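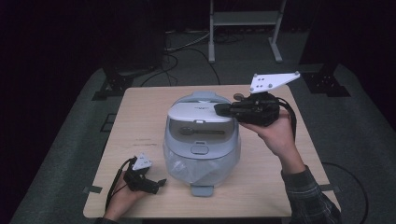
Rice is the first thing she brings up, before I've even sat down. She runs the pantry sessions at Ulgate, a small cooking school at the back of the Dututcombe market hall, and she is a person who can talk about rice storage for a whole morning and leave you wanting more! Her current favorite is a rounded gray-blue bin with a white flap on top and a push button right at the front, and the scoop sits inside, just under the flap. "Look where the scoop is," she says. "You lift the lid and it's there. I spent years digging around in a paper sack with a coffee mug."

She grew up in a family of 6, with a sack by the back door and a cup that was always missing. Her first pantry of her own had 2 shelves and a broken hinge, and she loved it anyway. "I'd stand there with the door open, just looking at it," she says, laughing. "My neighbors thought I'd lost my keys."

So what does she tell people who want to start? Begin with whatever you eat most, she says, and leave the spices alone for now (everyone wants to do the spices first). Wash the bin, dry it overnight with the lid up, and never pour new rice on top of old. "Tip the old rice into a bowl, fill the bin, put the old back on top. Three minutes! And then you eat the old rice first."

She has strong feelings about lids, too. A lid should open with one hand, she tells me, the other one is holding the pot. She likes a button you can find without looking, and a scoop with a handle long enough to keep your knuckles clean.

In September she starts a new run of five evening classes, the first on grains and the second on flour. Flour, she warns me, gets everywhere. She sounds delighted about it.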